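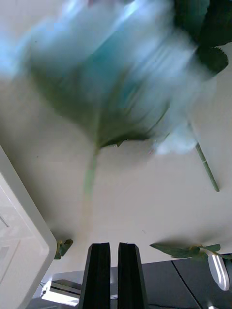

Pale blue petals, green stems, white table.

Nov 16, 2025

Flowers today. I have been putting this off since the beginning of the month, and now most of it is done, so I am writing it down before I forget what I decided.

The job is the artificial flowers for the hall in Nernham. Kirsty Gillies asked me for them back in the summer and I said yes without asking how many tables. There are six. She wants roses and hydrangeas and nothing else, because last year we had some of everything and it looked like a garage sale. I agree with her on that. Red and light blue was Lena's choice. I would have gone with red and white, but Lena Gajewski bought the first lot before I gave my opinion, so it is red and light blue.

I like the blue more than I thought I would. It is a pale blue, a little washed out, and it calms the red down. On the white table it looks nearly gray if I stand by the door. I should check it under the lights at the hall, which are yellow.

The hydrangeas are the trouble. The heads are wide and they catch on whatever is next to them. If they go in with the roses, the leaves get pushed up into the petals and then I have to pick them apart again. I tried laying them out first with all the blooms at one end, and it was easier to see what I had. I should have started that way.

Worked until lunch. Soup, the last of the bread. Dorota Kwiatkowski called while I was eating and wanted to know if I was coming on the bus or getting a ride with Radosław. I said a ride if he has room in the back for the boxes. She is bringing the tablecloths. She washed them already and one has a stain that did not come out, so that one goes on the table by the kitchen. 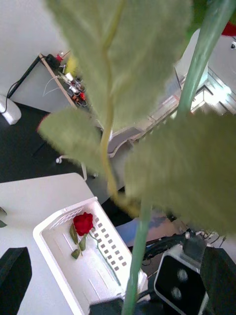

Red rose in the white basket.

The baskets came from Michalski. They have small square holes in the sides, and I was worried that stems would poke through, but lying a rose from corner to corner works well enough. I am going to keep the reds in baskets and find something longer for the hydrangeas. The box from Skiltorik would do if I empty it. It still has the Christmas lights in it, and half of those should be thrown out.

The receipt from Michalski says 119. I put it in the blue envelope with the others. Kirsty set the limit at 300 for everything, ribbon included, and I think we will stay under it if Lena does not go shopping again.

Leaves — I need to make up my mind. Some of the sprigs come off the stems and some do not, and I don't know if I should glue the ones that are off or just lay them around the base. Witold Kalinowski said glue. Witold says glue for everything. I will try one tomorrow and see if it shows.

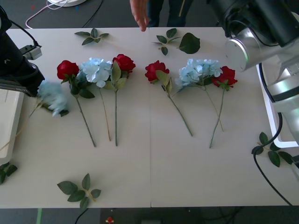 3 min read

Roses and hydrangeas side by side look better than either alone. I had planned one kind per table and I am dropping that idea. A rose, a hydrangea, then another rose, close together, blooms facing the same way. The stems cross at the bottom, but inside a vase that will not matter. The deep red ones should go in the middle of the room.

The vases are still at Jurnar. I called twice and got the machine. If they don't call back I will use the glass jars from the cellar, and Kirsty can complain to me directly.

Also need: green tape, the good scissors back from Lena, a damp cloth for dust. Ask Radosław what time.

Back is sore from leaning over the table. Bed early. It rained all evening and I did not get to the mailbox.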